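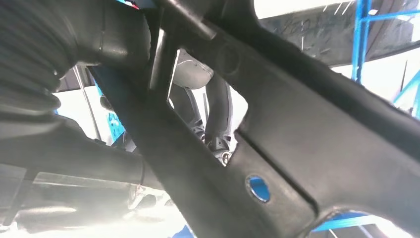
3. Data collection

Figure 2. Wrist camera view beneath a raised vehicle, with the suspension control arm close to the lens. The round blue plug and the bolt visible through the triangular cutout are both labeled classes in the Poltham set.

3.1 Setting and task

All demonstrations were gathered at the Poltham workshop, a vehicle service bay with white walls and a blue lift. The task family is underbody inspection. In each episode the operator brings the wrist camera to a named part, holds it there long enough for a clear view, and backs out without touching the vehicle. We chose inspection over fastening work for the first release so that errors in viewpoint planning could be studied apart from errors in contact.

The set holds 749 episodes, recorded between September and 17th February. Each episode is tied to one of 30 target parts, such as a bolted joint, a rubber boot, a plug or a section of pipe. A target is given to the operator as a short text prompt. The same prompt is stored with the episode and later serves as the language input to the policy.

3.2 Teleoperation

Operators drove the arm with the Idance controller, a hand-held device that maps wrist motion to end-effector motion at a reduced scale. The scale could be changed during an episode, and most operators lowered it once the camera had passed the outer edge of the underbody. Changes of scale are logged as separate events. We do not feed them to the policy, but they proved useful for splitting episodes into an approach phase and a close phase.

Operators saw only the wrist view. An early pilot also gave them a fixed side view, and the resulting paths often depended on information the policy would never receive. Those pilot episodes are left out of the counts above.

An episode was limited to 800 control steps. Runs that reached the limit were kept and marked as incomplete. They are excluded from policy training but retained for the recovery experiments in Section 5.

3.3 Viewing conditions

The wrist view under a vehicle differs from the tabletop views that dominate earlier training data in two ways. First, large parts come very close to the lens. In Figure 2 the control arm fills most of the right half of the view, and its matte black surface offers little texture for feature matching. The target bolt is seen only through the opening in the arm, with brackets and other hardware clustered near it. A small shift of the wrist can hide such a target completely, so the policy must learn to hold a narrow range of poses.

Second, exposure varies strongly within a single view. The control arm in Figure 2 is fairly dim, while the pipe at lower left is washed out almost to white. We tested a fixed exposure tuned for dark parts and found that it made the outer regions useless for orientation. The released data therefore uses automatic exposure, with the exposure value stored for every step. Training with random brightness changes recovered part of the lost accuracy – see the ablation in Section 5.3.

3.4 Labeling

Keyframes were labeled in Hurora, our in-house annotation tool. Annotators marked the target part, the nearest part that partly hid it, and any region in which surface detail was lost to overexposure. They could also mark a part as unknown. This option was used mainly for small objects in the bright background, and we advised annotators to prefer it over a guess.

Each keyframe was labeled twice. Where the two target masks disagreed on which part was meant, the episode went back to the operator who had recorded it. Most such cases involved dark parts lying against other dark parts, with no clear edge between them. Disagreement about the exact mask boundary was tolerated, and the overlap of the two masks was used as the training target.

3.5 Splits

We divide the data by vehicle and keep all episodes from one vehicle in the same split. A random split by episode gave inflated scores, as the policy could rely on marks and scratches particular to a single underbody. Vehicles of 4 body types appear in training. The held-out portion, which we call the Moffat split, contains vehicles whose suspension layout does not occur in the training data. All results in Section 5 are reported on this split unless stated otherwise.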